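In praise of the shared desk

I want to make the case for the desk that belongs to everyone. I know it isn't a fashionable case. Most people who have worked at one will tell you about the crumbs, the missing pens and the chair that somebody has wound down to toddler height. I've had all of that and I still think a shared desk, properly looked after, is one of the best pieces of furniture a workplace can own.

I do three mornings a week in the big open room at Jarcombe, upstairs from the old bus depot, and I have the zeal of the convert. Before that I spent years at Filotska, where we each had a desk of our own with a lockable drawer and a little fabric wall. I loved that desk. I also kept on it, at one point, two staplers, a dead calculator, a jar of foreign coins and every birthday card I'd been given since joining. My desk wasn't a place to work any more, it was a loft with a phone on it.

At Jarcombe you can't do that. You arrive, you find a bit of table, you put down what you need, and at the end you leave the wood bare for the next person. Or nearly bare! Every shared table keeps a few permanent residents, and this is where people start to disagree. 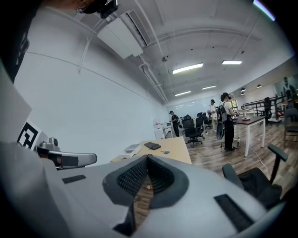

My own view is that three kinds of thing have earned the right to stay out overnight. A keyboard, for a start, since we all need one and it's a daft thing to carry up two flights of stairs. A tray with divisions in it. And scissors.

Let me speak up for the tray, because I've become quite evangelical about it. A plain open box fills up like a kitchen drawer — first the useful things, then the things that might be useful, then a layer of grit and elastic bands. Put some walls in it and people behave differently. A round hollow the size of a mug asks for clips or a roll of tape. A long one asks for pens. You don't need a label, you can see what fits, and anything that doesn't fit looks so awkward lying across the top that somebody takes it away. I've watched very untidy people (I'm one of them) drop a pen into the right place without breaking off their conversation. No poster in a kitchen ever managed that.

The scissors want a bright handle. I'll not be moved on this. Black-handled scissors on a crowded table are gone by lunch, slid under somebody's notebook, and by August you own six pairs and can't find any of them. Blue, orange, yellow, I don't mind, as long as I can spot them from the other side of the room when I'm standing there with a parcel under my arm. 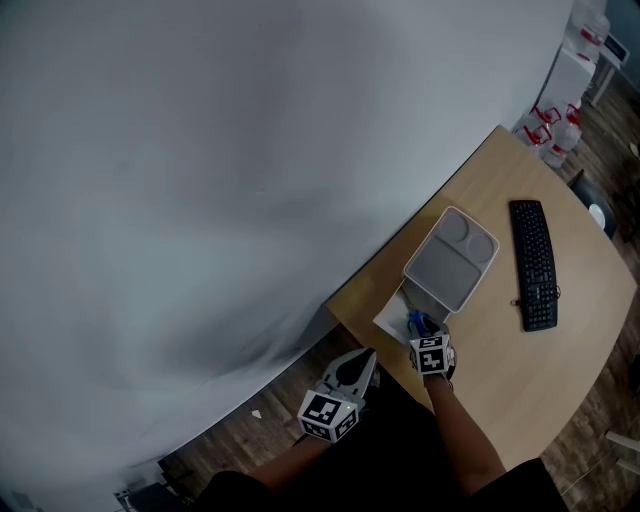

Then there's the wood. We had white tops for a while, the sort that show every coffee ring and make the whole place feel like a dentist's, and the change to a pale wooden surface did more for the mood than I'd have believed. People rest their forearms on it. They run a hand across it when they're thinking. A pale top also gives you contrast, so dark things stand out and you're much less likely to walk off without your phone.

I'm keen on a curved edge as well. Catch a hip on a square corner every day for a month and you'll come round to my way of thinking. A curve lets someone pull up a chair on the slant and join in for five minutes without the business of who sits at the head.

The usual objection is that people need somewhere of their own, and I do take it seriously. A friend at Csonka gets by with a shoebox on a shelf and says it's plenty. I use a canvas bag. Photographs, hand cream, the good biscuits, it all goes in and comes home with me, and I've found I'm fonder of those things for having to choose them each morning.

Paper is harder. I haven't solved paper. A stack left at the end of a table at nine o'clock has friends by four, and everyone is too polite to move a pile that might be important. Nelance has a rule that any loose sheet goes into a single folder by the door at the end of the day, and you fish yours out in the morning or you don't. I've been pushing for us to try it. So far I've been told it's a bit fierce, mostly by the people with the biggest piles.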